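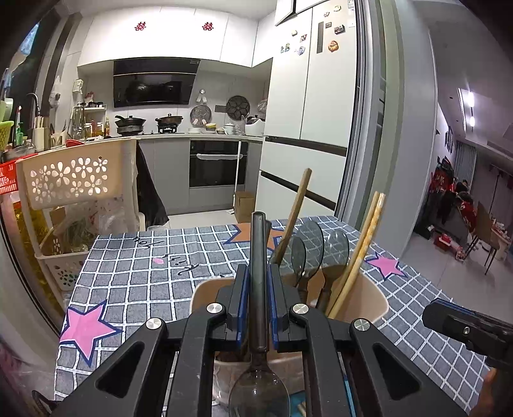 Most pages on gripper builds are too cheerful about finger pads. I've been through three sets on the hand-held one and I trust the blue ones only so far. A plastic spoon handle standing up in a utensil holder is a fair test, because the jaws have to close on something narrow with other handles leaning in from both sides. The Kistell write-up claims any soft pad will do. I doubt they tried it on a spoon.

## Before you tighten anything

- Check the pivots with the jaws open. A screw that feels snug closed can still have play.
- Skip the Buvar thread glue until the last fitting – you will be taking it apart again.
- Tonantzin Quintero swears by 5 mm of overhang on each pad. I get by with 3.
- Practice on a patterned tablecloth as well as a bare bench. Chopsticks and spoons lying across each other on a big blue star are harder to line up on than they sound.
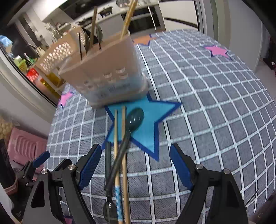 ## Pads and glue

Wipe the jaw face, press the pad on, leave it overnight. Van Wyk sells a primer for this and I can't see what it adds. The Pamo tape is fine for a trial fit, but I wouldn't leave it on past July.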